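Speaker notes: Paying for the Robot Before You Buy the Robot
Thursday, 2:30 slot, the side room

Opening (take your time, people will still be finding chairs)

Hello everybody, and thank you for picking this one over the keynote replay next door! I want to talk about money today, mostly because I've now been through the whole business of budgeting for a robot arm to do drive swaps at our Rater site, and I made a lot of mistakes that you're welcome to have for free.

Start with the size of the problem. Rater has 276 racks. Last year we logged 1,540 drive swaps, and every one of those was a person walking out there with a cart. When we wrote the first proposal we put down the price of the arm and the gripper and felt very pleased with ourselves. (Pause. Somebody usually groans.)

Then we did what I wish we'd done in the first place and asked for time in simulation before asking for a purchase order. One arm, one table, one rack.

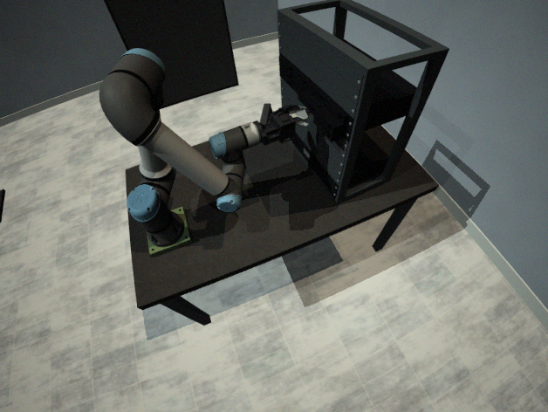

Ravn wanted to know at this point why we would pay for simulation at all, when the vendor will lend you an arm for a month and you can just try it. Fair question, and I'll give it a proper answer. A loan arm still needs a floor plan, a safety sign-off and somebody's calendar. Our quote from Donen for the modeling came in well below the cost of the install work for a loan, and we could move the mounting point as often as we liked. Do ask about the loan, though. Some of you will have a spare room and a friendlier safety office than mine.

Middle section: the lines we forgot

Go slowly here, this is the part people write down.

Reach. We had priced an arm for one working height, and racks are tall. Drives near the top are a very different request from drives at table level, and a longer arm changes the mount, the shipping and sometimes the floor. Get the heights from your own racks before you call anybody.

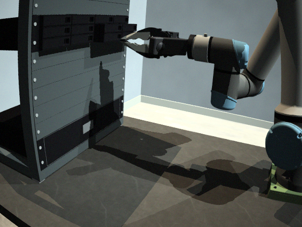
Fingers, spares and the other small stuff

I love this section and I always run over, so watch the clock!

The gripper body was a single line in our budget and the fingers weren't in it at all. Fingers are what meets the drive, and when you have 6 kinds of latch on your floor, as we do, you may be buying more than one set. Ask the vendor what a replacement pair costs and how long it takes to arrive. Ours quoted 7 weeks, which made us order spares on day one.

Look at how little room there is between one module and its neighbor, and then think about what a bent fingertip would do to your week.
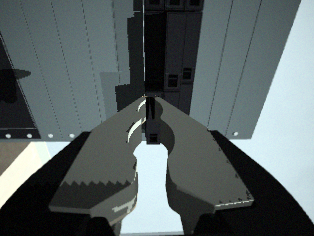
So put a finger line in the budget, with its own spares, and please don't let anyone fold it into "miscellaneous." Ours got folded in, and in August it got cut.

Software seats next. Ploltatlow charges by the seat, and we needed one more than we'd planned for the night shift.

Handout is by the door, with the blank budget sheet on the back. Questions until they throw us out.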